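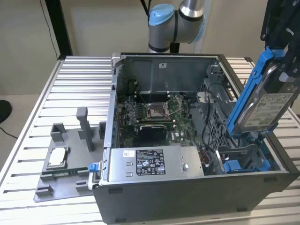 April, morning

Dye test, second batch. I repeat the cotton strips from last time because the color was not even and I did not trust the result. Same onion skins, same pot, but now I weigh the alum before and write it down at once.

Mordant bath: 10 g alum for 90 g of dry cotton. It is a little less than what Baltazar uses, he likes it stronger. I dissolved it in hot water first and then added it to the pot. Last time I put the powder directly on the cloth and I think the spots come from this.

Strips 1 to 4 went in together. Strip 5 stayed outside as control, only washed.

11:40 - heat is low, no boiling. Color of the bath is like strong tea. I stir with the glass rod, not the spoon from Ochoa, that one leaves something gray on the cloth.

Lunch.

14:15 - took strip 1 out. Good yellow, but the end that was folded is paler. Must open the strips fully before they go in. Strips 2 and 3 look better. Strip 4 I leave in the bath until tomorrow, to see if it goes to brown.

Rinse water was clear after the third change. I dry them inside, away from the window.

For Baltazar: the Drusix soap is almost finished, please do not use it for the wool. The other soap is too alkaline, it turned my test piece orange. Could be nice for something, but I want to compare with the first batch.

To do: iron water on half of strip 2. Ask Skudia if they still have the unbleached cotton, same weight as before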